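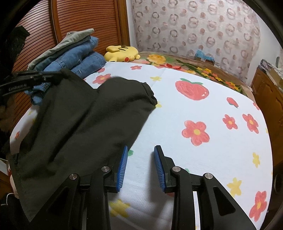
Shih-chieh Hsu wrote to me in September to say the guest bed had been buried under clean laundry for so long that visiting family just slept on the couch. Could we please, please do a class on folding? I've had plenty of notes like that one, so yes — we're doing it!

I run Flekov, a little home-care shop in Brarnton, and I'm very happy to announce Fold It on the Bed, our new evening class for anyone who dumps the clean clothes on the mattress and then can't face them (me, most weeks). It starts at 7 p.m. in our upstairs room on Skelavside and runs all winter.

We begin with T-shirts. Dark ones, light ones, the soft old ones that slump whichever way you lay them. You spread the shirt flat, smooth out the sleeves, bring in the sides and fold it up from the hem. After that come pants, towels and kids' pajamas, and we finish with the fitted sheet. I know people who have given up on fitted sheets completely and I was one of them until I was 40, so bring your worst one. Flowers, strawberries, stripes, whatever you've got at home.

I asked for opinions before we settled on the plan and heard back from over 1000 customers. Of those, 1262 replies in all (some of you wrote twice, thank you), the fold people wanted most was the plain T-shirt. I was sure it would be the sheet!

Each class has 17 places and costs nothing if you bring a bag of your own laundry. Clean, please. We have wide beds to work on, so you'll be folding at the same height you do at home, and there's tea afterward.

To save a place, stop by the shop or call the Flekov desk and ask for extension 2469. Ng Linens next door is keeping its door open late on class nights too, in case you need pillowcases.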